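The Stick Drawer
Every kitchen, craft room and garden shed has a supply of slender wooden sticks. What they are for is another matter.

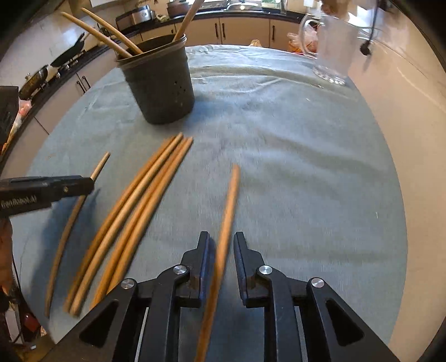 Sticks out on the blue-gray cloth, with three already in the pot.

I own a great many wooden sticks. I did not set out to. They came into the house the way teaspoons leave it, without a decision being made by anyone, and by last November they had filled a drawer, a boot box and the umbrella stand.

Some are knitting needles that lost their partners. Some are dowels from a kite I was going to build. There are plant stakes, a few long cooking chopsticks, and a smooth, handsome one with a round tip that may have been a conductor's baton or may have come out of a window blind. I have asked it. It isn't saying.

My neighbor Yevdokiia Holovko, who ran the housewares counter at Zinchenko in Nerkthorpe for most of her working life, takes a hard line on this. A stick lives standing up, she told me, or it lives in the trash. Her own are in a heavy pot by the stove, tips up, and she can pull out the one she wants while talking to you about something else. I tried it with mine and got the kite.

Her case against the drawer is simple enough. Sticks in a drawer lie across one another, the bottom ones get leaned on, and a year later you have a collection of very shallow bows. She also points out that a drawer lets you forget what you have, so you go and buy more. I had receipts for 7 packs of bamboo skewers. I had used, at a generous estimate, one kebab's worth.

So you need a pot, and there the trouble starts. The Ement catalog lists 336 containers under "upright storage," a good many of them too light to hold anything taller than a pencil without falling over and taking the pencils with it. Buswood makes a lovely one in turned ash for the price of a weekend away. What you want is a bucket shape with a wide mouth and a fat base. Dark is good. It hides the drips.

Then clear a table. A big round one is best, because you can come at the mess from any side, and a plain cloth stops the sticks from rolling off onto the dog. Lay everything out pointing more or less the same way. Sort by length first. I sorted by color, which was very pretty -- pale tan through to a good marmalade orange -- and no help at all when I needed something to stir paint.

Put the tall ones in the middle of the pot and the short ones around them, or the short ones vanish and you find them when you move house. Anything with a splinter goes out to the tomatoes.

Mine took an evening. The umbrella stand has umbrellas in it again, and the boot box went out with the recycling. The kite dowels are in the pot with the rest, in case of wind.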